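Qui sommes-nous
Imprimer | Envoyer par e-mail
Rubrique : L'atelier > Présentation

Swai fabrique des cubes de mousse à empiler pour les écoles maternelles, les crèches et les cabinets de psychomotricité. L'entreprise a été fondée par Rocío Chávez, ancienne enseignante de petite section, et Emmanuel Magesa, découpeur de mousse de métier. Ils travaillaient chacun de leur côté avec les mêmes écoles et se sont associés pour proposer un seul produit, vendu à la pièce ou en série.

Notre premier modèle s'appelle Draseo. C'est un petit cube plein, sans motif ni lettre, proposé en teintes pastel. Les enfants le posent, l'empilent, le trient par couleur. Les enseignants nous demandent surtout du rose et du bleu clair, que nous gardons en stock toute l'année. Les autres couleurs sont découpées à la commande.

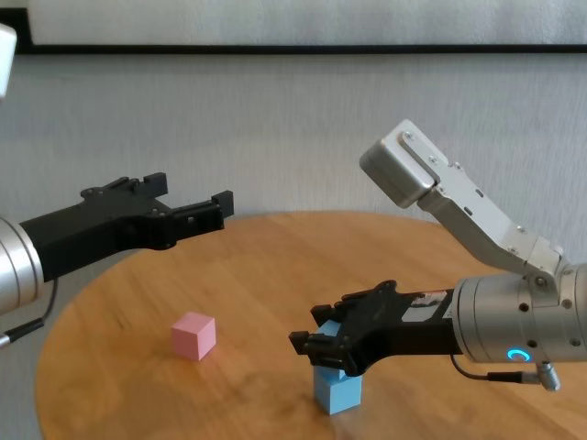
Cubes de mousse rose et bleu clair sur la table ronde.

La série de base compte peu de pièces. Rocío Chávez y tient : avec trois cubes, un enfant de trois ans peut déjà faire une tour, la défaire et comparer deux couleurs. Les séries plus grandes, vendues sous le nom Rerner, sont destinées aux coins construction et aux salles de motricité. Elles sont livrées avec un sac de rangement en coton et une fiche d'activités de quatre pages.

La découpe se fait au fil chaud, dans notre local du rez-de-chaussée. Emmanuel Magesa contrôle les arêtes de chaque lot avant l'emballage. Les cubes dont les faces ne sont pas d'équerre partent en second choix et sont cédés à prix réduit aux associations. L'étage est réservé aux commandes, à la comptabilité et aux rendez-vous.

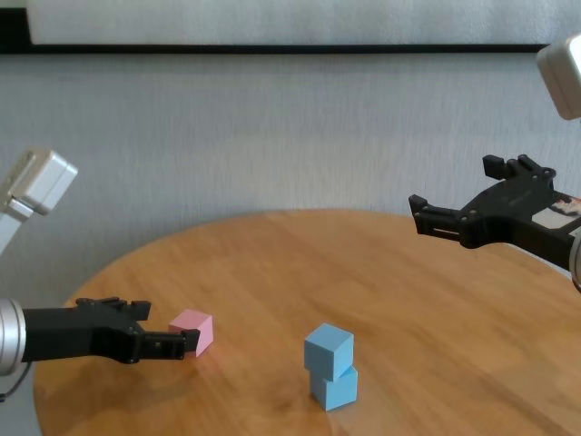 Nous recevons les écoles sur rendez-vous, de préférence le matin. Les visiteurs peuvent manipuler les différentes densités de mousse et repartir avec un nuancier. Pour les établissements éloignés, nous envoyons une boîte d'échantillons, à nous retourner sous un mois.

L'an dernier, nous avons livré 903 séries à 172 établissements. Le stock permanent est de 2 000 cubes. Au-delà de 1 000 pièces, comptez trois semaines de délai, un peu plus en juin, quand les écoles passent leurs commandes de rentrée.

Les chutes de découpe sont reprises par la société Arkon, qui les broie pour du rembourrage. Nous vendons aussi les cubes à l'unité pour compléter une série ancienne. Indiquez alors la couleur et l'année d'achat, car les teintes peuvent varier légèrement d'un lot à l'autre.

Les devis sont gratuits et valables deux mois. Le règlement par mandat administratif est accepté.

Page mise à jour le 14 mars 2019
Imprimer cette page | Envoyer à un collègue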